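그라브너 마을 공동 빨래방, 4년 만에 다시 문을 열었다

그라브너 마을의 오래된 공동 빨래방이 2월에 다시 문을 열었다. 수도관 고장으로 문을 닫은 지 4년이 지난 뒤의 일이다. 개장 첫날에는 아침 일찍부터 주민들이 와서 줄을 섰고, 오전이 끝나기 전에 모든 세탁기의 예약이 저녁까지 찼다.

빨래방은 마을 아래쪽, 옛 우체국 건물의 1층에 있다. 이 건물은 두 번 주인이 바뀌었고, 마지막 주인이 마을에 싼 값으로 빌려주기로 하면서 공사가 시작될 수 있었다. 임대 계약의 기간은 60개월이다. 계약이 끝난 뒤에 어떻게 할 것인지는 아직 정하지 않았다고 마을 사무소는 밝혔다.

공사를 맡은 사람은 이 지역에서 오래 배관 일을 한 베아트 란츠 씨이다. 란츠 씨는 처음에 수도관만 바꾸면 된다고 생각하였다. 그러나 바닥을 열어 보니 배수관도 많이 낡아 있었고, 한쪽 벽은 물을 먹어서 손으로 누르면 들어갈 정도였다고 한다. 그래서 봄에 끝날 예정이던 공사가 여름을 지나고 가을도 지나서 겨울까지 갔다.

"저는 이 건물에서 어릴 때 어머니와 함께 빨래를 했습니다. 그때는 큰 돌 수조가 하나 있었고 물이 아주 차가웠습니다. 공사를 하면서 그 수조의 자리를 바닥 밑에서 찾았습니다." 란츠 씨의 말이다. 수조가 있던 자리는 타일 색을 다르게 하여 표시해 두었다.

지금 빨래방을 쓰겠다고 등록한 가구는 251가구이다. 마을 사무소가 예상한 숫자보다 훨씬 많다. 마을 위쪽에는 오래된 집이 많고, 이런 집에는 부엌이 좁아서 세탁기를 놓을 자리가 없는 경우가 흔하다. 4년 동안 이 주민들은 이웃 마을 게르노프까지 버스를 타고 가서 빨래를 했다. 버스는 한 시간에 한 번 있고, 겨울에 눈이 많이 오면 위쪽 정류장에는 서지 않는다.

등록한 사람 중에 가장 나이가 많은 주민은 94세이다. 이 주민은 이름을 신문에 내고 싶지 않다고 했지만, 이야기는 길게 해 주었다. 게르노프에 갈 때는 이불을 가지고 갈 수 없어서 욕조에 넣고 발로 밟아 빨았다고 한다. 다 빨고 나면 이불이 무거워서 혼자 들 수가 없었고, 옆집의 학생이 학교에서 돌아올 때까지 기다려야 했다. 이제는 손수레에 이불을 싣고 언덕을 내려오면 된다. 올라갈 때는 아직 도움이 필요하다고 말했다. 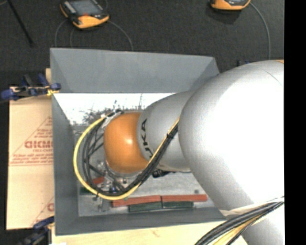
요금은 세탁과 건조를 따로 받는다. 현금은 받지 않고, 마을 사무소나 빵집 코케로에서 파는 카드를 써야 한다. 이 결정에 대하여 불만이 있는 주민도 있다. 카드에 남은 금액을 기계에 대 보기 전에는 알 수 없고, 빵집이 문을 닫은 저녁에는 충전할 곳이 없다는 것이다. 마을 사무소는 빨래방 안에 충전기를 놓는 방법을 알아보고 있다고 답했다. 언제 놓을지는 말하지 않았다.

예약은 입구에 있는 종이 달력에 이름과 집 번호를 적는 방법으로 한다. 한 가구가 한 주에 두 번까지 예약할 수 있고, 예약한 시간에서 15분이 지나도 오지 않으면 다음 사람이 기계를 쓸 수 있다. 처음에는 인터넷으로만 예약을 받으려고 했는데, 주민 설명회에서 반대가 많았다. 설명회에 온 사람들은 예전처럼 연필로 쓰는 것이 좋다고 했다. 다만 연필로 쓴 이름은 지울 수가 있어서, 개장한 첫 주에 벌써 다툼이 한 번 있었다. 지금은 달력 옆에 볼펜이 끈으로 묶여 있다.

빨래방의 운영은 요나스 라이트너 씨가 맡는다. 라이트너 씨는 전에 게르노프의 수영장에서 일하였고, 기계실을 관리한 경험이 있다. 그는 매일 아침 6시에 문을 열고 필터를 청소한다. 점심때에 한 번 더 와서 건조기의 먼지를 비우고, 저녁 9시에 문을 닫는다. 저녁 8시 이후에는 새로 세탁을 시작할 수 없다.

라이트너 씨에게 가장 어려운 일이 무엇인지 물어보았다. 그는 세제라고 대답했다. "사람들이 세제를 너무 많이 넣습니다. 우리 마을의 물은 센물이 아닙니다. 반만 넣어도 충분합니다. 많이 넣으면 거품이 배수구로 올라오고, 그러면 제가 바닥을 닦아야 합니다." 그는 각 세탁기의 뚜껑 위에 작은 계량컵 그림을 붙였다. 그림은 그가 직접 그렸는데, 어떤 주민들은 그것이 맥주잔인 줄 알았다고 한다.

옛날부터 있던 긴 나무 의자도 돌아왔다. 문을 닫은 동안 이 의자는 리샴 길에 있는 창고에서 비를 맞지 않게 보관되었다. 다리 하나가 흔들려서 목수가 고쳤고, 앉는 자리는 손대지 않았다. 의자에는 칼로 새긴 이름이 많이 있다. 공사 중에 이것을 깎아 내고 새로 칠하자는 의견도 나왔지만, 이름의 주인들이 아직 마을에 살고 있기 때문에 그대로 두기로 하였다.

개장 날에는 의자가 부족했다. 빨래가 끝나기를 기다리는 사람들이 계단과 창문턱에 앉아서 이야기를 했고, 누군가는 커피를 보온병에 담아 와서 나누어 주었다. 위쪽 마을과 아래쪽 마을의 주민이 이렇게 오래 같이 앉아 있는 것은 여름 축제 말고는 보기 어려운 일이다. 오후에는 학교를 마친 아이들도 와서 건조기 앞에서 숙제를 했다. 건조기 앞이 따뜻하기 때문이다.

소음을 걱정하는 목소리도 있다. 건물의 2층에는 두 가구가 살고 있고, 그중 한 가구는 탈수할 때에 찬장의 그릇이 떨린다고 마을 사무소에 편지를 보냈다. 란츠 씨는 세탁기 밑에 두꺼운 고무판을 더 깔기로 했다. 고무판은 주문을 해 놓았고, 도착할 때까지는 저녁 7시가 지나면 가장 빠른 탈수를 쓰지 말아 달라고 입구에 써 붙였다.

주차에 대해서도 안내가 나왔다. 옛 우체국 앞의 자리는 짐을 내리고 싣는 동안에만 세울 수 있다. 그 뒤에는 교회 아래의 주차장으로 차를 옮겨야 한다. 손수레는 입구의 왼쪽에 두면 되고, 자물쇠는 각자 가지고 와야 한다.

잃어버린 물건을 두는 바구니에는 벌써 양말이 여러 짝 들어 있다. 양말과 수건은 한 달 동안 보관하고, 그 뒤에는 교회의 옷 나눔에 보낸다. 열쇠나 지갑은 바구니에 두지 않고 마을 사무소로 바로 가져간다. 사무소의 창구는 오전에만 연다.

세탁기 사용 방법을 배우고 싶은 주민은 오전 10시에 빨래방에 가면 라이트너 씨의 설명을 들을 수 있다. 따로 신청은 필요 없다. 설명을 듣는 사람은 빨랫감을 조금 가지고 오면 좋다고 한다. 이불을 세탁할 수 있는 큰 기계는 창문 쪽에 있고, 이 기계의 예약은 달력의 맨 아래 줄에 적는다.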